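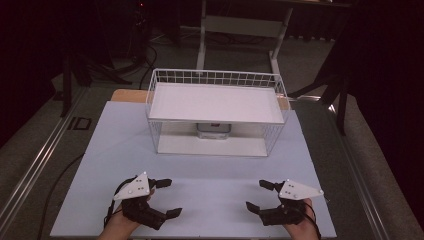 March, evening

Second loan group meeting today, in the back of the old creamery. Six women came, one more than last time. Divya Kamath had the ledger and read out the balances before anyone took off a coat. Everyone had paid except Liesl, who brought hers in coins and counted it out on the windowsill.

The main business was the new loan. Sumathi Poduval wants to buy a second sewing machine and take on her niece. She worked at the Plirano mill until it shut and has been doing hems and school uniforms at home ever since. She asked for 2404. Divya thought it was high for a first loan. We went through her orders for the winter, and the slowest month still left her 177 after thread and electricity. The repayment would be 111 a month. That leaves 66, and the niece has to be paid out of it until the new orders come in. I said so. Sumathi said her niece would work for a share to begin with, and that the two of them had already talked it over.

Vote was in favor. Liesl Hauser abstained. She told me afterward that she likes Sumathi and doesn't like family working for shares. I don't much either, but it's their arrangement.

Nithin Chettiar drove me home by the Skurard road because the bridge is closed again. He says the mill building has been sold and they are going to store furniture in it. Almost a third of the street used to work there. He was in the dye room himself, and now he drives for whoever calls.

Letter from Emiliano Barrientos at the regional office. He wants the repayment sheets by the end of the month and asks if we could start a group in Skeredov. I would need someone there who can keep books. I thought of the younger Namboodiri sister, who did the accounts for the bakery. Will write to her tomorrow.

Still to do: copy the ledger pages, buy a new receipt book, ask about the heater in the back room. Bed at ten, knee bad again.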